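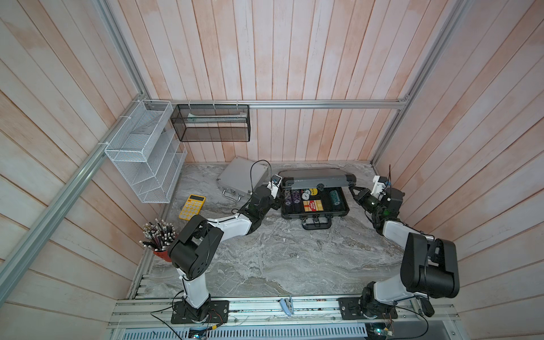

Vangate Workshop Opens Its Two-Arm Robot Table to Members

The members of Vangate, the shared workshop on Hendriks Street, are very pleased to announce that the tabletop robot they have been putting together since last fall is ready for anyone with a membership card to come in and use. The build, known around the shop as Plornitz, has two arms on an aluminum rail, working over a marble-patterned tabletop inside its own plank-lined enclosure.

"We wanted something a person could learn on without being afraid of it," said Femke Nijs, who led the build together with Radek Hudec. "Everyone brings in things from home for it to practice on — a calculator, a cup of pencils, a case of poker chips — and I must say we have all become rather fond of those chips."

The project took 46 evenings and came in a little under its $1000 budget. Ruben Maes did the wiring and is now writing up the notes, which will be free to any home builder who asks for them.

Open sessions begin in April and run every Thursday at 7 p.m. Beginners are very welcome, and so are their questions. To save a place, please call or stop by the front desk and ask for Ineke Postma.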